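I have wanted to write about cables since November, when I spent a whole evening looking for one and went to bed without it. My desk at home is small and I use it for everything, so when I repair something the wires lie between the bills and the tea cup. My wife calls it the nest. She is right, I think.

I am not an electrician by education. I learned a little at my first job, in a workshop in Isden where we repaired ticket machines, and I have kept the habit of taking things apart. In the workshop there was a wall with 200 small drawers, and in each drawer there was one kind of part. I thought at that time that this was too much. Now I live in an apartment with one cupboard for my hobby, and I think of this wall often.

## What I did with the cupboard

First I took everything out and put it on the floor. This took the whole morning. I found three chargers for phones which I do not have anymore, a bag of screws from a bed, and many short cables with something at the end: a plug, a crimp terminal, sometimes only bare copper. Most of them I had cut from old devices, with the idea that I would use them one day. To be fair, I have used a few.

Then I made a rule for myself. A cable may stay if I can say what its wires are for. If I cannot say it, and I cannot find it with the multimeter in a few minutes, it goes to the recycling. It was a hard rule for me and I broke it two times, for a very nice gray flat cable and for a coil of thick red wire that is still good.

The cables which stayed I sorted by their ends and not by their length or color. I tried the colors before and it did not work, as almost everything I own has a red wire and a black wire. But the end tells me what the cable can be connected to, and this is what I want to know when I am searching. So the crimp terminals have one box, the small white connectors have another one, and the cables with bare ends are together in a bag.

The difficult ones are the cables with two kinds of ends. I have several of these, where a red and a black wire finish in crimp terminals, and a yellow and a green one are twisted together and go into a little white connector. Do they belong with the terminals or with the connectors? I put them with the connectors, and after one week I moved them all to the terminals. I am still not sure.
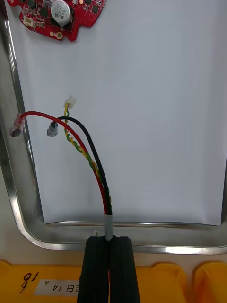 Anikó Tóth wrote to me under my last post that I make this too complicated, and that a cable with mixed ends should simply live with the device or the board it fits. She keeps every board in a flat box together with its own cable, and on the lid she writes what it was taken from and if it was working on that day. A loose cable without a board she gives away, "because in ten years I never needed one."

I thought about this for some days. It is a good system when you know which board the cable came from, and I usually know it only for the first month. Also my boxes are not flat enough. But I have started to do it with the new things, and I must say it is pleasant to open one lid and find everything inside.

## Trays and labels

For working, I do not put parts directly on the desk anymore. I bought a metal tray with a rim at a kitchen shop, and I lay a sheet of white paper on the bottom. A small screw is easy to see on the paper, and when I need to stop for dinner I lift the whole tray and carry it to the shelf. The paper can be changed when it gets dirty. Sometimes I draw on it too, a little plan of which wire was in which place, and I keep this plan with the device until it is closed again.

About labels I have less to say, except that I should have started earlier. I ordered a roll from Stiltulix, and they are quite good, but the glue does not like the soft plastic of my oldest boxes. There I write directly with a black marker. It is not beautiful. My numbers have no logic either, they just continue, and the list is in a notebook. I have reached number 30.

Two small things which I learned on the way:

- Do not wind a cable tightly around your hand. The wires break inside, near the sleeve, and you will search for the fault a long time.
- Twist ties from bread bags are better than rubber bands. My rubber bands became hard and then sticky, and I had to wash one cable with alcohol.

## What is still not finished

The power supplies are in a shopping bag under the desk. I do not want to talk about them yet. There is also the radio of my neighbor, which waits for a switch, and I promised it for before the holidays. The switch should come from Waweru, they have the old type with the long lever, and the shipping costs more than the part.

After that I would like to build a real drawer for the metal tray, so that it can slide under the desk top. I have the wood already and I measured it one evening, but I wrote the numbers on the paper in the tray, and that paper I have thrown away.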